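Notes from the sim bench

Hello again from the back half of the year. Till has been after me for a newsletter item since July, and I kept telling him I'd write one when the flower task was finished. It isn't finished, but he's stopped accepting that as an answer, so you get the messy middle instead.

For anyone new on the list, I'm the one at Skalent who spends her days driving simulated arms by remote control so that the learning people have something to learn from. Most of it is pretty plain stuff - blocks, drawers, lids. Then the Traseo group asked whether we could add some objects with a lot of colour and an awkward shape, and Bohdana Yurchenko went off and came back with a bouquet. A pink rose in a gold wrap, on top of a long tapered stem. I laughed, and then I tried to pick it up and stopped laughing.

The trouble is where you look from. When I'm driving, I have one window with a wide view and another from close in by the gripper, and the close one is what I rely on for the last few centimetres. With blocks it's great. With the bouquet, the arm itself takes up most of the window, your eye goes straight to the rose (of course it does, it's the only bright thing there), and the part I want to grip is a plain grey shaft against a nearly white background. My first afternoon was mostly me closing the gripper on air and saying sorry to the screen.

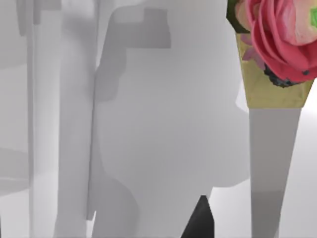
The close view during the bouquet task, with a dark fingertip coming up from below and the grey stem to the right of it.

What helped was slowing right down and splitting the reach in two. I line up in the wide view first, hands off for a second, then switch my attention to the close view and move sideways only. No twisting! The minute I twist and slide together I lose track of how far away the stem is, and so, I'm told, does the model when it tries to copy me. Till plotted a batch of my early runs and you could see every wobble. It looked like a kid's drawing of the sea.

We've now got 484 demonstrations saved, and Bohdana has thrown out 19 of them, mostly mine from that first week. Each one takes roughly 30 seconds once you have the hang of it. She's a tough marker but a fair one, and she also caught that I'd been coming in from the same side every single time, which is lovely and tidy for me and not much use to a robot that might start somewhere else. So I've been doing the last lot from the other side. My wrist has opinions about this.

Next up is trying the Bondarchuk hand controller in place of the old Uson one. I've had a quick go and the grip trigger is much softer, so I can close slowly instead of snapping shut. The cable is too short for my desk, though, and if anybody has an extension lying about, please leave it on my chair.

If you'd like a turn at driving, come by the bench after lunch any day. I'll set you up with the blocks first and then you can have a crack at the rose. Till's best is still 25 good grabs in a row and he mentions it at every meeting, so I would really love for somebody to beat him.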